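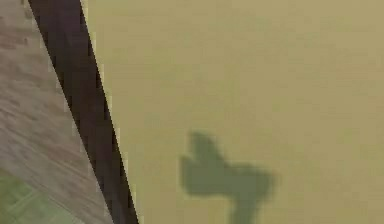

Simulation Operator (two posts), Bernalau packing hall

Employer: Vullier
Reports to: Ans Schouten, Automation Lead
Hours: day shift, Monday to Friday
Open to: current packing staff first, then outside applicants

Background

The Bernalau hall has 56 packing stations. Hand placing at the bench is being moved in stages to arms supplied by Hordiienko. Each task is first built and run in Vudodon, our simulation software, and goes to a real bench only after it has been passed by an operator. Until now the passing has been done by engineers. From January it will be done by people who have worked the benches.

What changes for packing staff

Packers on the first converted line will move to simulation, line supply or inspection. Base pay does not drop on transfer. Shift allowance stops for day posts and is replaced by a fixed supplement for the first year. Lifting is reduced. Screen time goes up, and the post involves long periods of sitting. Applicants should weigh this before applying.

Main duties

Load the day's task list and start the simulated runs.
Review recorded runs from the arm's viewpoint and from the fixed views. Some views show the bench surface and only the shadow of the gripper, so operators must be able to judge the position of the arm from limited cues.
Mark each run as pass, fail or unclear. Unclear runs go to a second operator and are not counted as passes.
Write a short note for every fail, in plain words, stating what the arm did and at what point.
Compare the simulated bench with the real one once a week and report differences in height, edge position or surface.
Attend the handover with the bench team before a task goes live.

A task is released when 97 per cent of its 3,000 simulated runs have been marked as a pass. Operators may hold back a task that meets this figure if they give a written reason. The hold stands until it has been reviewed by the Automation Lead.

Requirements

At least one year of bench packing, here or elsewhere.
Steady attention during repetitive viewing.
Clear written English.
Basic use of a keyboard and mouse. Programming is not required.

Training

Training takes 48 hours in total, in paid time. It covers Vudodon, run marking, fault notes and safe entry to the arm cells. The trainers are Nevzat Tokgöz (software) and Gülizar Çınar (cell safety). Trainees who do not pass may repeat the course once or return to their previous post on the same terms.

How to apply

Send a one-page letter and a list of previous posts to Ginette Bodin, Personnel Office, by Fri 3 April. Internal applicants should also tell their shift leader. The selection consists of a marking exercise on recorded runs and an interview.

Questions about transfer terms go to Taner Taşdemir, staff representative, at the Bernalau site.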